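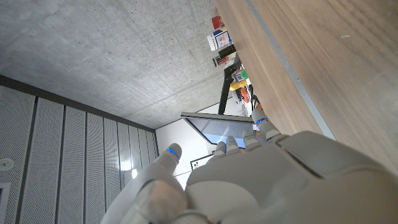
**New tables, same ceiling**

So the second-floor shared room at Memberg is getting more of the wood-topped tables with the thin gray metal edging, and the memo says they will "warm up" the space under all that bare concrete. I have read the memo twice. I like a wood table as much as the next tenant, but I've been in this building long enough to remember the rugs, and the rugs were going to warm up the space too.

First, what has been agreed. Memberg has ordered 12 more tables from Troten, to go with the ones already in use. They arrive in September, after the floor has been cleaned. The old white folding tables go to the basement, and if you want one for your own unit, put your name on the sheet by the mail shelf. One per unit. Somebody took three last time and we all know it.

Now the tops. Troten calls the finish "lively," meaning it has long brown streaks that run the length of the board. They look good. They also hide a coffee ring very well, and I'm not sure that counts as a point in their favor when you're the one who puts a sleeve down on it. The sales sheet says the surface needs "no special care." I asked what that meant and was told a damp cloth, then a dry cloth, then an oil from Prellumeck twice a year. I would call that special care. I'd also like to know who is doing it, because the cleaning contract covers floors, sinks and trash and says nothing at all about oiling furniture.

The metal strip is the part I have the most doubts about. It's there to protect the edge, and I believe that it does, for a while. On the table I use most it sat perfectly flat through the winter, and by spring there was a spot near one corner where you could get a fingernail under it. I got a fingernail under it. Liya Admasu, who had the desk across from mine, got a sweater caught on hers and was not pleased. Troten's answer is that the new batch has a better glue. Maybe so! The first batch was supposed to have the good glue.

Then there's the underside, where nobody from the sales side ever seems to look. Before you sit down at a new table for the day, get down there and check it. I went under five of the current ones with a flashlight and a dust rag. Two had screws that turned by hand. One had a sticker with a care phone number that rings and rings. Another had gum, which is on us and can't be blamed on Troten.

If you find something loose, please do the following:

- Write the table number on a piece of masking tape and stick it on top, where people can see it.
- Tell the front desk the same day. An email to the whole building doesn't count as telling the front desk.
- Leave the metal strip alone. Pressing it back down with super glue makes a ridge, and the ridge is worse.

About the ceiling. There are two camps and I've had lunch with both. One camp thinks exposed concrete is handsome, with the little pores and the darker patches and so on. The other camp would like to hear what the person next to them is saying. The consultants from Dehghan came by with a meter and gave us a report of 39 pages, most of which are photographs of other people's offices. The recommendation, once you get to it, is hanging panels. The price for the panels was left for "a later phase."

In the meantime we're told that more wood in the room will soften the sound. I don't buy it. A hard flat table is a hard flat table, and 12 more of them give the noise 12 more things to bounce off. I'd be happy to be wrong about this, and I've asked Dehghan to bring the meter back once the tables are in and take the same readings at the same hour. They said they would look into it. I'll report what they say, if they say it.

For what it's worth, the cheap fixes did help in the small meeting room. Felt pads on the chair legs took the screech out, and closing the door worked better than anything in the report. We have a bag of pads left over at the front desk, enough for 20 chairs. Bring your chair down, or take four pads up with you, but wipe the legs before you stick them on or they'll be on the floor by lunch.

A word on layout, as people have been asking. The plan taped up by the elevator shows the tables in straight rows with the long sides facing the windows. It's a tidy plan and it forgets where the outlets are. By my reading, anyone in the middle row will be running a cord across the walkway, and we had that argument last year. I've marked up a copy in pencil with the middle row turned sideways. It loses one seat and gains a clear path to the sink. If you hate it, write on it. There's a pencil on a string.

I should be fair and say that the tables are sturdy. I leaned my whole weight on the end of one and it didn't tip, which the folding tables can't claim. They're a decent height for standing and sorting things, too, if you're not tall. And the color really is nicer than white in the late afternoon. I'd just like us to agree on who holds the oil, who fixes the strips, and what "later phase" means before we sign for the next lot.

Comments go in the box or to me in room 13. Pencil marks on the plan will be read up to the end of the month, and after that it goes to Memberg as it stands.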